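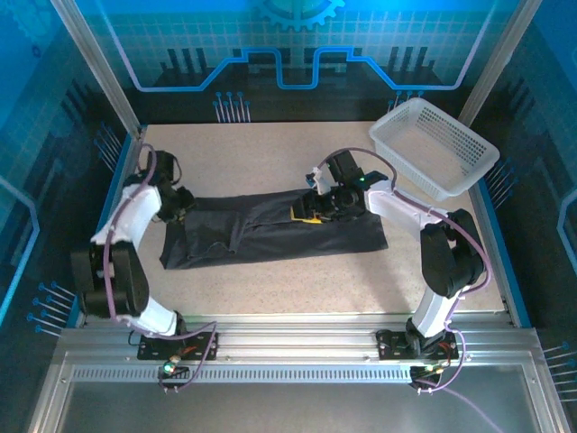
Part 2: Dark cloth and how it fades

Say hello again, let people sit down. Pass the swatch book round from the left.

Start with navy, because everyone owns something navy! Ask who has had a pair go grey at the knees. Wait for hands.

Washing story - Santeri Salminen at the Mernano dye house kept 223 swatches, all from one roll, and washed them for 14 weeks. I love this bit, so don't rush it. The ones turned inside out held their colour far better, and the creased ones faded in lines, just where the folds rubbed.

Tip to give them: cool wash, half a load, out of the drum straight away. Hang in the shade.

Mention Leinonen's old recipe cards (bring two, the indigo and the walnut - they smell wonderful).

Questions here if we're ahead of time. If not, straight on to mending, and get the thread box out from under the table.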